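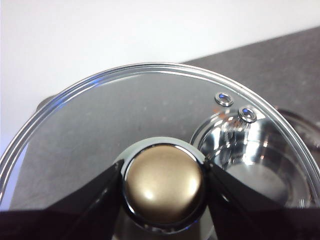 *Glass lid and gold-coloured knob*

## Arnport Share Club: notes from the meeting of 3/8/18

My turn to do the minutes again, so apologies in advance to anyone who likes them short. We started late as we were waiting for the people coming over from Welley (roadworks on the bridge, still!), and I've put things down in the order we talked about them, which wasn't the order on the agenda.

**Last time's minutes**

Agreed, with one correction. I'd written that we sold the whole of our Plondska holding in March when it was only half of it. My mistake, and I've fixed the copy in the folder.

**Interest rates**

We meant to give this ten minutes and it ate up most of the first hour. The Bank has put rates up and several of us had expected it to wait, me included. The savers in the room were pleased, though one person rang their building society this morning and was told there were no plans to change anything on their account. Those with tracker mortgages were less cheerful!

What it means for us as a club is harder to say. I said I thought most of it was in share prices already and that we shouldn't go rushing about. The other side of the table felt we're carrying too much in anything that borrows heavily, and that if there's another rise next year we'd wish we'd cut back now. I can see that, I just don't think a quarter of a point is the thing that does it. We left it that I'd put together a page showing how much debt each of our companies has and when it comes due, and we'll look at it properly next time with the numbers in front of us.

**Berchtold**

Half-year results came out and everyone had read them, for once. Sales up 5 per cent, margins a bit thinner, dividend held. The shares fell on the day and have got most of it back since. I'd hoped for a rise in the dividend and said so at some length (sorry). The feeling was that holding it is sensible when they're paying for the new depot and steel costs what it does.

There was a proposal to buy more. We had a good go at this one. The argument for: it's cheaper than when we first bought, and the order book looks healthy. Against: it's already our biggest holding, and a lot of those orders come from abroad, so the weak pound is flattering them. Put to a vote and it was carried, 11 for and 5 against. We'll buy 40 more shares, with a limit on the price so we don't end up chasing it.

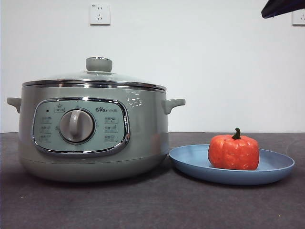 I'll place the order through the usual online account and send the contract note round once it's come through. If the price has run past our limit by the end of the week I'll leave it alone and we can talk again.

**Plondska**

Much quicker. We've still got the half we kept, and there hasn't been any news worth the name apart from a trading update that managed to say "challenging" in nearly every paragraph. A couple of members want rid of the rest. I'd rather hang on until the full results, and that was where most people ended up, without much enthusiasm. No vote taken. To go back on the agenda when the results are out.

**Trade and tariffs**

Brief chat, no decision. We don't own anything that's directly caught by the American tariffs as far as any of us could work out, but Berchtold buys in metal and might feel it sideways. Someone asked whether we ought to hold a bit of gold. We've had this conversation before and it went the same way: some keen, some saying it pays you nothing to sit there. Parked.

**Subscriptions**

Monthly subs to go up to £32, starting next month. Please change your standing orders yourselves, the bank won't let me do it for you. Two people asked if they could stay on the old amount for now and that's fine, the unit system copes with it perfectly well. It just means you build up your share a little more slowly.

**Any other business**

- The Welley group would like a joint evening in the autumn with a talk on reading company accounts. Yes from us. They're looking at rooms.
- The spare key still hasn't been found. Please check your coat pockets.
- Can we all try to get questions to me before the meeting? I had three land on the way in and couldn't look any of them up.

**To do (all me, I notice)**

- Debt page for each holding
- Berchtold order
- Reply to Welley with some dates
- New subs letter

Next meeting same place, usual time.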